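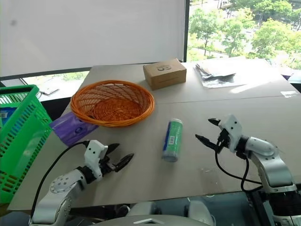

**Verkivico Home Crafts Club – Sewing and Windows Group**

# How to shorten a roller blind at home

Many of our members buy a ready-made roller blind and then find that it is too wide for the window. The shop can cut it for you, but often you must wait and pay extra. With a little patience you can do it yourself in one evening. These notes were written for our June workshop, and I have corrected them after the questions which people sent me.

The method is for a simple blind with a side chain, a metal tube and a plain fabric. It is not suitable for double blinds or for blinds inside a closed cassette.

## What you need

- a steel tape measure
- a long metal ruler
- a sharp craft knife with new blades
- a small hacksaw and fine sandpaper
- a soft pencil
- masking tape
- a large flat surface, protected with thick card

## Measure the window

First decide if the blind will hang inside the recess or in front of it. Inside the recess, measure the width in three places: top, middle and bottom. Old walls are seldom straight. Take the smallest number and write it down in millimetres.

Now look at the brackets. They need some space on both sides, and this space is different for each maker. On the Fondora blind which we used in the workshop, the fabric must be 114 cm wide when the recess is a little wider than this. Read the paper which came with your own blind and do not copy my number.

## Cut the tube

1. Pull out the plug at the end opposite the chain. It can be tight. Turn it gently while you pull.
2. Unroll the fabric fully and take it off the tube. Usually it is held with double-sided tape. Peel slowly, from one corner.
3. Mark the tube with pencil and put masking tape around it at the mark. The edge of the tape is your guide for the saw.
4. Cut with light strokes and turn the tube a little after each few strokes.
5. Sand the cut end inside and outside, then wipe away the metal dust. The dust makes grey marks on pale fabric, and they don't wash out well.

Remember that the tube and the fabric are not always the same width. On ours, the fabric is 2 mm narrower than the tube at each side.

## Cut the fabric

Lay the fabric flat with the back side up. If your table is short, work in parts, but let the rest of the fabric lie on a chair and not hang down, or it will pull crooked.

Measure from the uncut edge and make a small mark every 20 cm. Then lay the ruler along the marks and check them all before you touch the knife. I cut only from one side, so the other edge stays as the factory made it.

Make the first cut very light, and the second one a bit stronger. Change the blade if you feel it pulling threads. Good blackout fabric does not fray – loosely woven fabric does, and for this you can put a thin line of fray glue on the edge. Leave it to dry overnight.

The bottom bar must be shortened too. Slide it out of its pocket, saw it, sand it and slide it back.

## Put it together

Fix the fabric to the tube with new double-sided tape. It must be exactly square to the tube. Most tubes have a printed line for this, and if yours has no line, draw one. Press well and roll up slowly.

Push the plug in again, hang the blind in its brackets and try it up and down. If the fabric walks to the left, take the blind down, unroll it fully, and stick a short piece of masking tape on the tube at the right side. If it walks to the right, do the opposite. Sometimes you must repeat this.

Fit the chain safety clip to the wall before you use the blind, also when there are no children in the house.

Questions can be left for Ieva Kütt in the club letter box.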